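Dastine — two-arm vial sorting kit and demo set

Hi, I'm Judite, and I look after the Dastine page! If you came over from the Plarkport listing, you're in the right place. Dastine is the recipe we use to teach a pair of arms to load small bottles into an acrylic rack, and you can get it as a download or as a full bench bundle (arms sold separately, sorry).

The short version of the method: we record a person driving both arms through the job, then train one policy on all of it. What we changed is how the recordings get cut up. Most people train on whole runs. We slice every run at the moment a gripper opens or closes, and the policy learns to guess which slice it's in before it moves. Michalis Triantafyllou came up with the slicing on a Wednesday and I spent most of February telling him it wouldn't matter. Well, it did.

What's in the download:
661 recorded runs, both arms, all cameras
The slicing script and training settings
Two trained checkpoints, one with slicing and one without
Rack drawings, if you'd like to cut your own

On our test bench the sliced policy got 56 percent of full rack loads right with no human help. The plain one got 30 percent. Same arms, same bottles, same amount of training. I know 56 isn't a number you'd build a factory on, and the leftover failures are mostly bottles lying on their side, where the fingers come in too high. We're working on that one now.

Will it run with other grippers? Jotby users tell me yes, after they redo the calibration step. Chuensuk controllers need the older driver, so please write to me before you order — it'll save you an afternoon. Clear acrylic is hard on depth cameras too, so the policy uses color only.

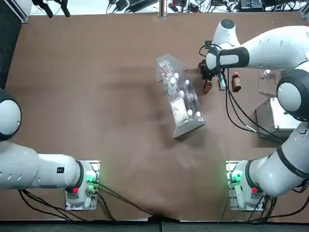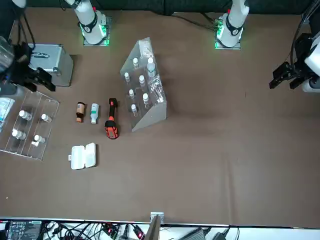

Both arms at the brown bench, with small white bottles and the clear acrylic rack.

Bench bundles ship in 2 boxes. The download link comes by email, so check your spam folder if it's slow!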